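Cleltis reports training method for cluttered-table picking

Apr 25, 2022

Cleltis has published results for a training method that teaches a two-finger arm to pick and place household items from wrist-camera images alone. The work was carried out at the company's Fleswood lab and extends a grasp planner released last September.

The method splits each demonstration into short segments and weights them by how far the gripper is from the target. Segments close to contact are sampled more often during training. The policy was trained on 364 demonstrations, each recorded by an operator guiding the arm by hand.
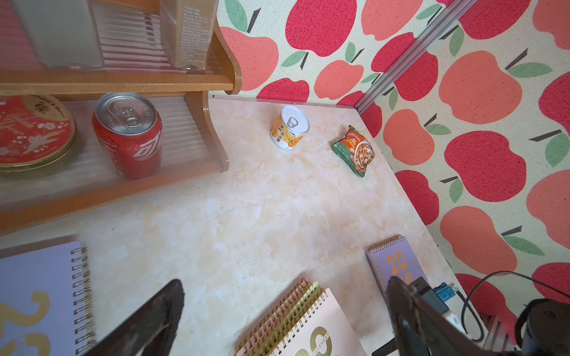

View from the wrist camera, with both gripper fingers, desk calendars, a yellow can and a snack packet on the tabletop.

In 200 test trials, the weighted policy failed to complete the task 19 times. Most failures came from thin or flexible items, where a small error in finger height caused the grasp to close on nothing. Rigid cans and boxes gave few problems. Patterned backgrounds had little effect on the result once they had been included in the training set.

The same policy was then run without changes on a second arm at the Petersen test site in Cunton. Success dropped there, and the authors trace most of the loss to a difference in camera angle of around 2 degrees. A calibration step to correct for this is being tested. The report does not cover stacked items or moving targets.

Shares: 19 | Comments: 2

Related items
Petersen opens test site in Cunton
Cleltis releases grasp planner for two-finger arms
Force sensing in low-cost grippers: a short review

Contact | Copyright 2022 | Back to top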